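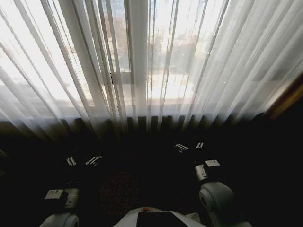

Woduvach Robot Club — Frequently Asked Questions

We receive many of the same questions every September, so we put the answers together on one page. Please read it before you write to us. If your question is not here, use the contact form.

Who can join the club?

Every student of the Vidal school who is in grade nine or higher. You do not need to know programming. Students from other schools can join as guests for one term, and after that they need a letter from their own school.

How much does it cost?

The fee is 12 dollars for the term. It pays for cables, tape, screws and the cleaning of the room. You do not need to buy any tools. If the fee is a problem for your family, tell us and we will take your name from the list of payments. You don't have to explain.

What do members do in the first weeks?

First you learn how to stop the robot. After this you learn how to start it. We are serious about the order. Then you practice to move one arm with the controller, later both arms together, and you learn to open and close the grippers without hitting one against the other. Most beginners want to go to the programming at once, but the students who spent more time on the controller write better programs later.

What is the project for this year?

We prepare for the Flokov Home Tasks competition. The task for our category is curtains: the robot must go to a window, take hold of the fabric and draw it to one side. It must not pull the curtain from the rail and it must not touch the glass. In the second round the same thing must be done in a room the team has never seen.

Why curtains? It seems too easy.

For a person it is easy. For the robot, thin white fabric with the sun behind it is one of the worst things to look at. The window is very bright, the floor under it is almost black, and the folds have no clear edge where the gripper should close. Also the fabric moves when you touch it. We tried first with a heavy towel on a string and everybody was happy, and then we tried with a real curtain and everybody was less happy.

Can't you just turn on the lamp?

Sometimes we do. But the rules of the competition say that the organizers choose the light, and we must be ready for daylight from the front. For this reason we practice in the morning and also late in the afternoon, and we write down the hour for each attempt.

How are the points given?

A full run gives 900 points. You lose points when the robot touches the furniture, when a person must help, and when the time is over. The time for one run is 12 minutes. Last year our team finished with 111 points, mostly from the part where the robot drives to the start position. We have put this result on the wall.

How big are the teams?

There are 3 students in a team: one on the controller, one on the computer, and one who stands near the stop button and does nothing else. You change places after each run. The person at the stop button may not use a phone.

May I touch the robot?

Yes, when it is switched off and a teacher is in the room. When it is on, stay behind the tape line. Long hair must be tied, and please leave scarves and bracelets in your bag. Do not put your fingers between the gripper fingers, also not for a joke.

Can I use my own laptop?

Yes, but it has to be checked by the computer person of the team before you connect it. We had one time a laptop which started an update in the middle of a run.

Which programming language do you use?

Python for nearly everything. Older members have some parts in C++, and they will show you if you ask. Comments in the code should be in English, even short ones.

Can parents visit?

Parents are welcome at the open afternoon in November, and also at the trial run in Dolberg before the competition. On normal club days we ask you to wait outside — the room is small and the robot needs a free path to the window.

Do I have to come every week?

For the beginner group, no. For the competition group, yes, unless you are sick or have an exam. Please write before 2 p.m. if you can't come, so that the team can find another person.

I missed the start of the term. Is it too late?

You can join the beginner group until the end of October. The competition group is closed when the team names are sent to Flokov, but you can still come to watch and to help with the notes.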